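I have spent most of February trying to believe in a scene generator, and I'm still not there.

The pitch, if you've missed it, goes like this. You stop collecting real rooms, which are slow and full of other people's washing up. You let a tool build rooms for you, fill them with furniture and odd objects, and run your planner in there all night. Gindo is the tool we were told to try. It makes a room from a seed number and a handful of settings, drops the robot in, and hands you the cameras. The demo rooms on the Gindo page are tidy and sensible. Mine have been neither, and I think that matters more than the people selling this stuff let on.

Our planner is called Turness. It does arm motion and nothing else, and it wants a decent model of what's nearby before it will move. On the bench it's fussy but reliable. So I gave it 400 generated rooms and went home. By the next morning the summary said it had found a path in nearly all of them, which made me suspicious straight away, as it has never been that cheerful about anything.

I went through the failures first, like everyone does, and then made myself go through the successes. They were worse. A path counts as found if the checker sees no collision, and the checker only knows about the shapes it has been given. Anything thin or curly gets swapped for a fat simple hull. A ladder turns into a solid ramp. A coil turns into a drum. Turness steers politely round a drum that isn't there, and everybody is pleased with the number.

Then there's a loose chain, which the importer either freezes stiff or throws out of the collision set altogether, depending on a flag that defaults to the second. I found that flag after 2 days. It's mentioned once in the docs, under export settings.

I'd rather argue over a room than over a chart, so I pulled views from one of them.

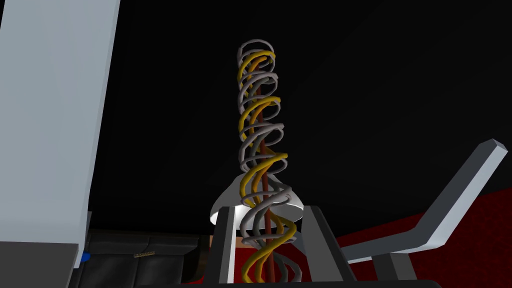
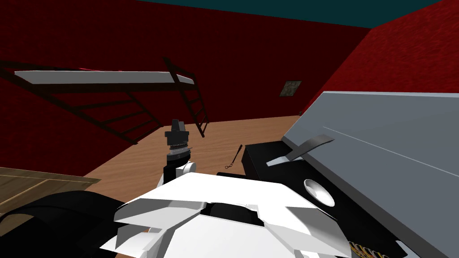
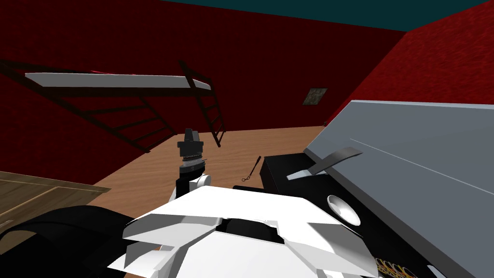 My other complaint is with the perception side. We run Patwary for segmentation, and it reports a confidence for every object it finds. In generated rooms those confidences are lovely. I don't trust them at all. A rendered edge is a clean edge, and a model that has seen plenty of renders will be very sure of itself around more renders. When I fed it our own bench recordings with the same settings, it went back to mumbling. Mundby, the little script that's supposed to compare the two sets, averages everything into one score and so hides exactly the gap I wanted to see. I've rewritten it to print per-object results. It's ugly and takes 4 times as long.

I'm not saying bin the whole idea. Generated rooms have already caught a wrist limit I'd typed in wrong, and I'd never have hit that on the bench. As a way of finding stupid mistakes it's cheap and I'll keep it running overnight. As proof that the planner works in somebody's actual home, no, and I've asked for that line to come out of our project page.

Next job is swapping the hulls for proper meshes on anything thinner than a finger and running the same seeds again. I expect the success rate to drop. If it doesn't, I'll be checking the checker.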